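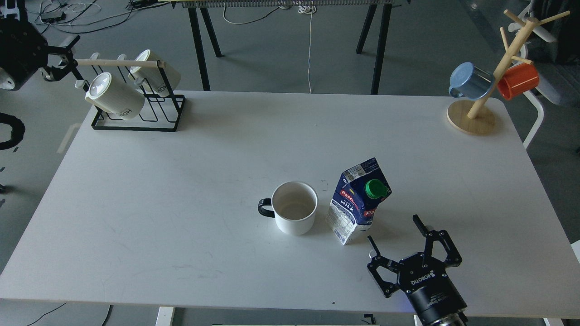

Mug Storage, Looked At Twice
Gallery by Bernice Gbeho, Brusilville

I've never been convinced a mug needs its own furniture. A shelf does the job. Still, people swear by these racks, so I gave the wire one some table space next to a carton of milk and a white mug with a dark handle.

Wire rack, wooden bar
Two mugs, lying at a tilt, and look how much table the base takes up – for two mugs.
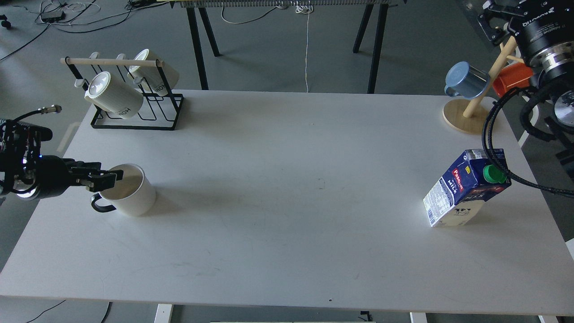
The mug tree
Pegs on a pole, round wooden base. Better looking, I'll admit. I still wouldn't trust it near an elbow.
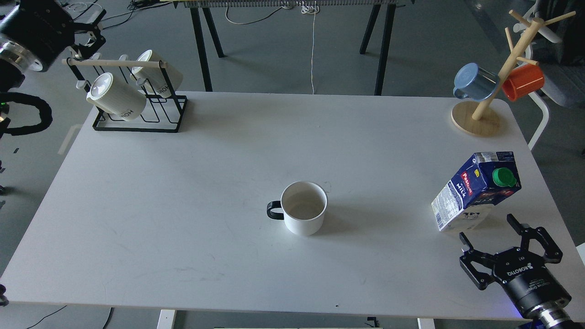 Light blue on the left, orange-red on the right. The white one stays on the table.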